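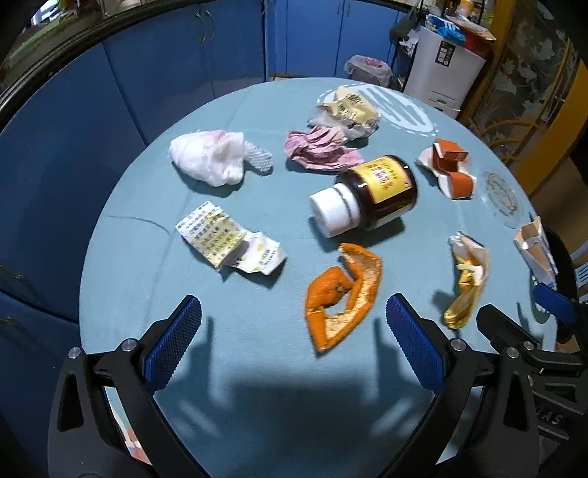
Clearing a table with the hand-held gripper: orange peel, wrappers, and one medicine bottle that isn't trash.

Want to get paid to tidy up? I'm looking for people to join the second round of our table-clearing study at the Pradberg lab, and I'd love for you to be one of them!

A little background first. I work on how robots can learn chores from people, and my method skips the robot for most of the process. You hold a gripper in your own hand, squeeze it to open and close the fingers, and pick things up the way you normally would (well, almost, it takes a few minutes to get used to having two fat fingers). A camera on the tool records what the fingers are doing, and we train on those recordings afterward.

In May we finished the first round, which we called Meltari. We collected 351 recordings, all done by people from our own hallway, and then trained the same model two ways. One version learned from tables where everything was garbage. The other learned from tables where something had to stay put, like a bottle of pills lying in the middle of the mess. The second version was a lot better at leaving the right things alone, even with objects it had never seen before. I was so happy I called my mom.

The catch is that we all clean alike! We're engineers, we've seen each other do it, and I suspect the model has picked up our habits. So now I need people who clean like themselves. Messy people, fussy people, left-handed people (please, please, left-handed people), people who start with the big stuff and people who go for the tiny wrappers.

What you'd do: come in for 2 sessions of 3 hours each, with plenty of breaks and snacks. You'll clear tables with the gripper, deciding for yourself what goes and what stays, and afterward we'll chat about the choices you made. If you pick up a foil wrapper by the wrong end and drop it, great, keep going, I want those recordings too.

Who can sign up: anyone 18 or older who can stand for a while and grip a tool with one hand. No tech background needed. If you have wrist or shoulder trouble, write to me first and we'll see what works. I have room for 48 people.

Pay: a flat amount per session, paid the same day, plus your bus fare. The exact rate is on the sign-up form. If you stop early you still get the full amount for that session.

Your face and voice stay out of the training set, and you can ask me to delete your recordings at any point before we start training.

To apply, fill out the form at the Pradberg front desk or on our study page by August 28, 2020. Put "table study" at the top and tell me which hand you use. I read every form myself, so give me a few days to write back.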